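Luvo desk-reset recordings: README

Welcome, and thank you for taking the time to read this before downloading anything. Luvo is a set of recordings made at the Vanhove office, where we are trying out a robot for the end-of-day jobs that used to fall to whoever left last: coiling leads, moving power strips, putting chargers back where people can find them.

The evening shift here is small. Ginette Renaud and Willy Van Acker have looked after the building for years, and both sat down with us in January to talk through which jobs they would gladly hand over and which they would rather keep. Floor-level cables came top of the first list (knees were mentioned more than once!). Watering the plants stayed firmly with Ginette.
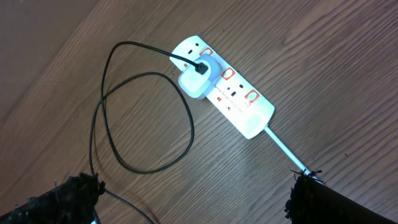 Wrist camera view: surge-protected strip with a charger plugged in, black cable looped on the floor.

What's inside: 99 recordings of cable and power strip handling, in 3 folders sorted by room. Each one comes with a short note written by the person on shift, in their own words. Please do read these, as they often explain a good deal more than our labels do.

What has changed for staff: Willy now spends the first part of his shift setting up the robot and checking its work, and his job description and pay grade were rewritten to match. Hours have stayed the same. Two people still work every evening, and either of them can stop the robot at any time without having to give a reason.

Known gaps: thin black cables are labelled less reliably than white ones, and Veerle Brouwer is still going through the loops and crossings by hand.

Questions about the labels go to Veerle, and anything about the staff notes to Shabnam Rajput.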